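Bastel Swap Shelf Reopens

The craft shelf at Bastel is back after its September clear-out, lighter by more than 145 half-finished kits. Two were latch-hook owls, and both went within the hour – to the same household.

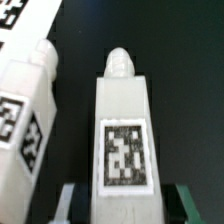
Labels remain the weak point. Our new printer from Dendon arrived with no ink and a 900-word safety leaflet, so scissors and paper will do for now. A white border with a slightly uneven edge, like the one on the white block, is well within house standards. Glue sticks are by the till.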